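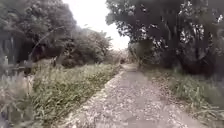 Speaker notes: A path-following rover from a shared workshop
February 5, 2025
By Anika Iwasaki

Search this site Go

Good evening, and thank you to the members of the Dawber workshop for the invitation. I will speak for 16 minutes and then take questions. Vaughn Abernathy, who built the drive unit, will join me for those.

Slide 1. The vehicle is called Postero. It was assembled on one bench over the winter, from a secondhand wheelchair base and a small onboard computer. Parts came to $551, excluding the batteries, which were donated.

Slide 2. The task is narrow. Postero must stay on a footpath, without a map and without satellite positioning. It works from the camera alone. (Pause here. Ask who has tried this at home.)

Slide 3. Our first method looked for two straight edges. It performed well on the workshop floor and poorly outdoors, where a path seldom has two clean sides. Leaf litter and grass hide the border, and gravel may run beside the paving for a long way. 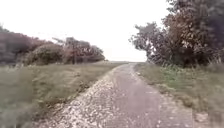
We therefore moved to labeling the ground by surface. Members marked 2,278 stills by hand, using three classes: paving, loose stone and growth. The software steers toward the middle of the paving and treats loose stone as permitted but slow.

Slide 4. Blur remains a difficulty. The camera mount is printed plastic and it flexes - Vaughn has a stiffer bracket on order. Of the stills we set aside for testing, 141 were labeled wrongly, most of them at the verge.

Slide 5. Safety. A member walks behind the vehicle with the stop switch at all times. This rule will not change when the new bracket is fitted.

Slide 6. Wiring diagrams are in the Brornach folder on the workshop drive. Bench time for the next build opens in October.

This site uses cookies. Accept Manage settings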